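Measuring a dripping tap for a year

The kitchen tap in our flat started dripping in March last year. I could have changed the cartridge that weekend. I wanted to know first what the drip was costing, so I left it alone and measured it, and then, for reasons I will come to, I carried on measuring.

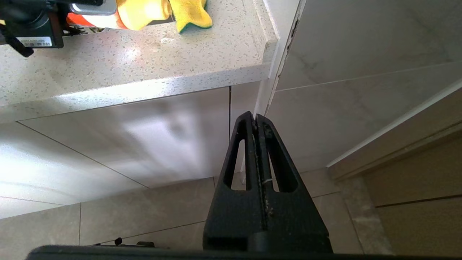
Reading time: 2 min

The method is simple. Put a measuring jug under the spout, start a timer, come back later and divide. The difficulty is that a jug with marks every 50 ml is a poor instrument for small volumes, and the curve of the water surface makes it worse. I moved to weighing after the first few days. One gram of water is one millilitre for any purpose a kitchen is likely to have, and a cheap set of scales will read to the gram without argument.

Each reading was an overnight one. Last person to bed put the jug in place, first one up weighed it. Müzeyyen Sezer, who shares the flat and most of the washing up, agreed to this on condition that she did not have to write anything down. She did write things down, on the backs of envelopes, and I copied them into the spreadsheet on Sundays.

I missed 31 nights out of 365. Most were holidays. A few were nights when someone needed the jug. I have left the gaps as gaps and not filled them with averages, which makes the graph ugly but correct.

Three things came out of the readings.

First, the rate was not steady. It was higher overnight than during the day on every occasion I checked both. Mains pressure rises when the street is asleep, and a worn seal passes more water at higher pressure. Anyone working out a yearly loss from an overnight figure will overstate it. I did exactly that for the first month.

Second, how hard the lever was pushed shut made no difference I could find. This is a ceramic disc cartridge, so there is no rubber washer to squash. Forcing the lever only loads the stem. With an old screw-down tap I would expect a different result.

Third, cleaning the aerator changed the sound of the drip and nothing else. The outlet holds a little water after the tap is closed, and what leaks past the discs comes out there eventually. 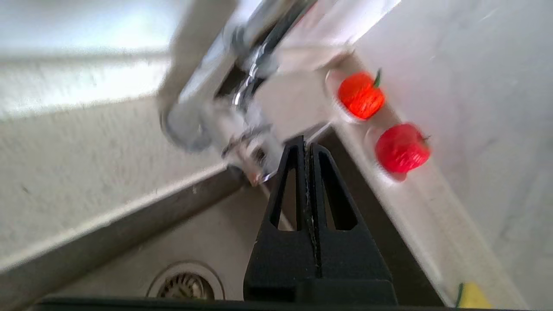
The replacement cartridge was where the year went. The tap is a Fallirero, and the firm had stopped making that size. The Clunita part listed as equivalent has the same diameter but a longer stem, and the cap will not screw down over it. I sent that one back. Tarık Coşkun at Tuncer, the plumbing merchant near the station, took the old cartridge, put calipers on it and found one from Fikness that matched in 2 minutes. If you are in the same position, take the old part with you. A photograph does not give you the stem length or the spline count.

Fitting it was routine. Isolating valves off, cap off, retaining nut out, old cartridge out, wipe the seat, new one in with the lugs in their holes, nut back to firm and no further.

I weighed the jug for a week afterwards. The reading was nil each morning. The spreadsheet is available if anyone wants it, gaps included.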